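Two-armed robot tries its hand at tidying up in Furnwood

FURNWOOD, 24 July 2023 – If you have ever stood at the end of a long day looking at a counter covered with cups, bowls and odds and ends, and wished that somebody (or something) else would put it all away, Shigeru Kobori would like you to know that he is working on it, and that he would also like you to be patient.

Kobori heads the small household chores group at Zirkell, which moved into the former Sugiyama print shop on the edge of town in January and has been teaching a pair of robot arms the sort of jobs most of us do while thinking about something else. The work goes by the name Estunari. The arms pick things up, set them down, put utensils into cups and line up blocks, over and over, and each attempt is logged whether it goes well or badly. As of last Friday the log stood at 1406 attempts.

Neighbors who have wondered about the lights burning late in the old shop were welcomed in for an open afternoon, and 25 of them came, several with children who had a great many questions and were not shy about asking them.

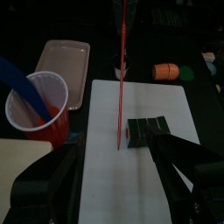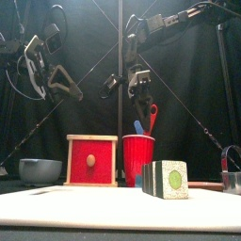

The question that came up most was the obvious one, whether a machine like this could do the dishes yet. Kobori, who seems to be a cheerful man and clearly enjoys the subject, said no, not in any kitchen he would care to eat in. Picking up a single object from a clear spot is going pretty well these days, he told the group, but things that stand close together are another matter, and so is anything thin, or see-through, or leaning against something else. A person reaches past a spoon to get at a fork without giving it a thought. For the arms, that reach has to be learned, and then learned again when the spoon is moved over a little.

"My daughter clears the table in 2 minutes and complains the whole time," he said. "We would be very happy with 8, and we wouldn't mind the complaining."

He was more hopeful about shops and stockrooms, where the same goods come in day after day and go to the same shelves. Sorting small parts into bins, or straightening up a display after closing, is the kind of work he expects to see handed over first, with a person still close by to step in when something gets dropped. Homes will take a good deal longer, in his view, and he declined, very politely, to say how long, even when one of the younger visitors asked him a third time.

Zirkell plans to keep the Estunari work in Furnwood through the winter, and would like to hold another open afternoon before the holidays. Visitors are asked to bring in an ordinary object from a kitchen drawer or a workbench, the more awkward to pick up the better. Kobori has already been promised a potato masher, a garlic press and a ball of string, and he admitted that he is a bit worried about the string.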